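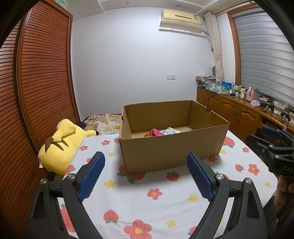
According to the first comment left under the project's public log, the cloth tasks were the ones that taught the students anything, and the hard boxes and bottles could have been dropped from the list in the first month. The group kept both. The comment is often cited in later accounts of the Nikenden Home Handling Project, mostly in connection with the change of task list described below.

The Nikenden Home Handling Project is a student project in robotics at Nikenden Technical College. It collects recordings of household tasks carried out by people using hand-held grippers, and uses them to train control software for robot arms. The project is run by the college's automation club and carries course credit for members in their final two years.

History

The project grew out of a club entry in the Ceter Challenge, a contest in which student teams program an arm to clear a table. The club's arm, a secondhand unit named Waro, could repeat fixed motions but failed when an item was moved from its marked position. Members proposed replacing the fixed motions with learned ones. The plan was approved by the department on 22 February 2018, and recording began once the first grippers had been built.

Early sessions took place on a bench in the club's lab. The lab recordings were later judged too uniform, as the light, the table and the background never changed. Work then moved to bedrooms, kitchens and hallways in members' homes, with the furniture and belongings left as they were.

Equipment

The grippers have two jaws with textured pads and are opened and closed by hand. They are used in pairs, one per hand, so that a task may be done with both. A camera on the gripper records the jaws and the area in front of them. Jaw opening is stored with each video frame.

Pads are treated as wearing parts. A pad that has lost its texture lets thin plastic slip, and recordings made with such a pad are marked in the log.

Tasks

Each task has a short written goal and a start state. The members decide for themselves how to reach the goal. The task list is divided into 4 groups:

Box tasks. Small items such as cloths and packets are placed in an open cardboard box or taken out of it. The box may stand on a bed, a floor or a table. A bed is considered the harder surface, as the box shifts when its wall is touched.
Cloth tasks. Towels and garments are folded, spread or stacked.
Surface tasks. Bottles, jars and similar items are sorted on a shelf or cabinet top.
Door and drawer tasks. Added in January of the second year, following the change of task list, which also cut the number of surface tasks by half.

Data

The target for the first set was 1000 recordings. Of those submitted, 752 were accepted. The most common grounds for rejection were a jaw hidden from the camera at the moment of contact and a start state that did not match the written one. Rejected recordings are kept in a separate folder and are used in the introductory course to teach checking.

File names follow the Chevalier scheme, a naming rule written by the club, in which the room code comes before the task code. Recordings made before the scheme was adopted have not been renamed.

Assessment

Credit is given for 2 items: a checked batch of recordings and a written report on one task group. Performance of the trained arm is not graded. Reports must state the number of attempts made, including those stopped early.

See also

Ceter Challenge
Waro (robot arm)
Nikenden Technical College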